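# Looking after the hand-held grippers at Ellwood

2 April 2022

Marisol Ospina keeps one work cell running at Ellwood, and most of her week goes to a pair of hand-held grippers. A person holds one in each hand and does a small job at a table, and the recordings are used to train robot arms. The project is called Velivlow. She took it over in February.

"People ask about the software first," Ospina says. "My problems are mostly fingers and cables."

The fingers wear before anything else. She looks at them each morning under a desk lamp, opens and closes the gripper by hand, and feels for play at the base. If one side moves more than the other, she swaps both. "I tried changing one at a time. You get an old finger and a new finger and they don't meet right. Then the operator starts twisting the wrist to make up for it, and that ends up in the data."

The table gets less attention, and she thinks that is a mistake. She covers the top with a large sheet of paper and leaves it there until it bothers her.

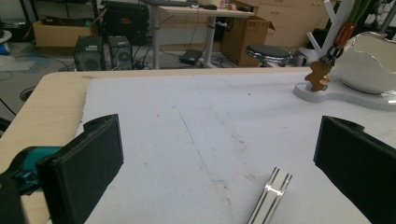

"Creases I can live with. A tear I can't, because a fingertip catches in it and drags the whole sheet." She tapes a new sheet down and runs her palm over it from the center out. The old one goes in a drawer and gets used for notes.

Objects come out of a numbered bin. The set has 300 of them, bought or printed, and she rotates eight at a time. A holder for hanging things has been in use for weeks. She likes it for checking a pair of grippers after a repair, as lifting a small thing off a branch shows up a sticky finger sooner than picking a block off a flat surface.

## Plates and cables

Each gripper carries a flat white plate with black markers on it. Ospina wipes the plates with a dry cloth and checks the screws before a session. A loose plate is the fault she dislikes most.

"Everything looks fine to the person holding it. Then you go through the recordings and the hand is floating a little off from where it should be. We lost 593 recordings that way, out of 2,692. I had tightened the plate myself the day before — not enough."

She now puts a paint mark across each screw head and onto the plate. If the two halves of the mark don't line up, the gripper goes back to the bench.

Cables she handles by habit. She wants slack at the wrist and none at the elbow, and she asks operators to reach for all four corners of the table before they start.

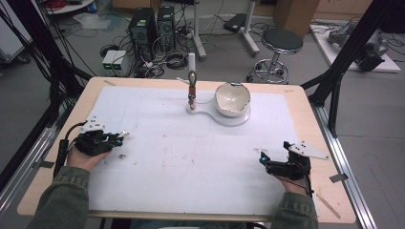 ## What she would change

Ospina would like a spare pair ready to go. The order for parts is with Plerkon, and until it arrives a repair means stopping the cell. A finger swap takes her nearly 8 minutes. A bad cable can take the afternoon.

She has also asked for the cables on the floor to be run through a cover. Letus, the group that shares the room, has agreed to pay half. "I would have done it already, but you have to shut everything down to do it, and there's always one more session booked."

Her log is a spiral notebook. She writes down the gripper, the part and what she did, and leaves the reason blank if she doesn't know it. Left gripper, new fingers, both sides, was the last entry when we spoke.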